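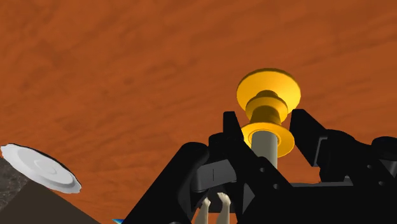

Storing Winter Squash and Root Vegetables at Home

Gretow Farm recommends the following to households receiving the December share.

Keep squash in a dry room on a single layer of newspaper, with the stems left on. Carrots and beets should be trimmed of their greens and packed in damp sand - a lidded bucket is suitable. Check all produce every 11 days and use any soft pieces first. Potatoes must be kept dark and away from onions. Squash stored in this way may last until April.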